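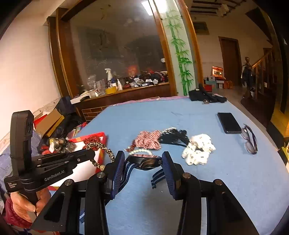
Round black case, striped fabric strap.

How to Apply for a Small Reporting Grant

December
By the Lallero desk
2 min read

The Storner travel grant pays 3977 dollars, enough to get a freelancer to a story and most of the way home. Last year it drew 244 applications. I read 86 of them, and my eyesight has filed a complaint.

1. Pick a story, preferably one

"Migration" is a subject. "Why the night bus to Presitz stopped taking cash from border workers" is a story. If yours needs a colon and a subtitle, keep cutting.

2. Write the 1000 words last

Do the budget first. It will tell you how many days you can afford, and that tells you what you can promise. List visas, local transport and the fixer's fee on separate lines. "Miscellaneous" should be smaller than the airfare.

3. Check your papers before you check flights

Look at the passport's expiry date. Then look up whether the country wants a press visa, and how long its consulate takes to answer email. Save copies of the grant letter somewhere you can reach without your laptop.

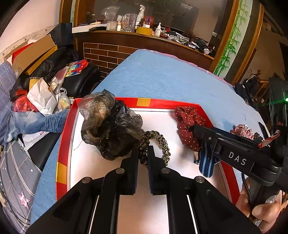
4. Get a real letter from an editor

One paragraph will do, as long as it names your story. The Villanueva Review sends a decent one if you ask early – Monday morning for a Monday noon deadline is not early.

5. Send it, then leave it alone

Corrected versions arrive in pairs, and I open the wrong one.

Comments (3)

deskless: Does the fixer's fee count against the travel cap?

Lallero desk: No, it goes under local costs.

papertrail: My "miscellaneous" was bigger than the airfare. I feel seen.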